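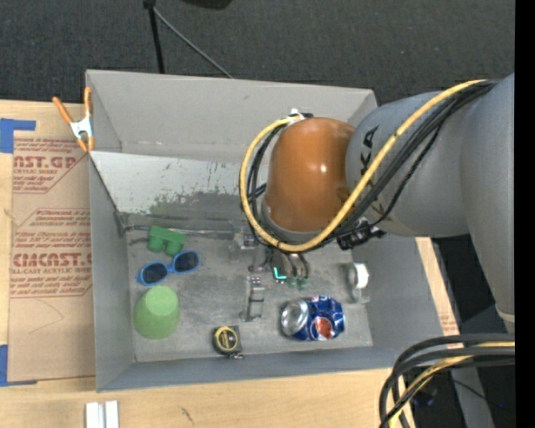
*Figure 4-1. Arm over the picking bin, with mixed test items on the bin floor.*

## 4. Setting Up the Picking Bin

This section covers placing the bin, checking the cable run, and running the first picks with household items. Do it after the arm is mounted and powered (Section 3) and before you load any Brurnlow pick programs. Repeat steps 4.1 and 4.2 whenever the bin or the table has been moved.

**CAUTION:** Keep hands out of the bin whenever the arm is enabled. Press the stop button on the pendant before you add, remove, or turn over any item.

### 4.1 Place the bin

1. Jog the arm to the park position and press stop.
2. Clear the tabletop where the bin will sit. Sheet stock and other flat material can stay on the table if it lies beside the bin and not under it.
3. Set the bin down with its sloped wall toward the arm.
4. Push down on each corner in turn. If the bin rocks, look for debris underneath.
5. Clamp the bin wall at the far left corner with a spring clamp. Keep the handles outside the travel area saved in the Brurnlow workspace file.
6. Wipe the bin floor with a damp cloth and let it dry. Scratches and scuffs do not affect picking. Replace the bin if the floor is cracked.

**Note:** The spring clamp holds the bin against light bumps only. It will not hold against a collision. If the arm strikes a wall, go back to step 1.

### 4.2 Check the cables

The yellow cable and the black bundle run together along the arm and loop under the orange-brown joint cover. Most faults on this cell start in that loop.

1. With the arm stopped, follow the yellow cable by hand from the upper arm to the joint.
2. Check that the ties around the black bundle are closed. Replace any that slide.
3. Press the connector on top of the joint to confirm that it is seated. Do not twist it.
4. Clear your hands, enable the arm, and turn the wrist slowly through its full range at speed setting 10. Watch the loop the whole time.
5. If the cable pulls tight at either end of the range, stop and lengthen the loop. Do not correct this by narrowing the wrist limits in software.

Inspect the cables again every 350 hours. Replace the yellow cable at 3,000 hours even if it looks good.

### 4.3 Load the test items

Use items that differ in shape and surface. A typical load includes a toy block, sunglasses, a cup, a tape measure, and a crumpled soda can.

1. Lay the items on the bin floor with space between them.
2. Turn the cup upside down for the first run.
3. Lay the can on its side. Dents are fine.
4. Keep glass, liquids, and anything with an open blade out of the bin.

### 4.4 Run the first picks

1. Close the gripper fingers once and open them. Both must move freely. Check the fingertips for cuts.
2. Select **Single Pick** and start with the block.
3. Pick each remaining item once. Do the sunglasses last.
4. If the arm stops with error 758, the fingers closed without reaching the set force. Press stop, move the item away from the wall, and try again.
5. If the error comes back on three items in a row, recalibrate the gripper (Section 6.2).

Write the result for each item in the cell log and initial it. Send repeat faults to Helge Bakke or Zulema Ulloa at Lauritsen, with a copy of the log page.

*Section 4 revised Dec 13, 2023, E. Ledesma. Replaces the January issue.*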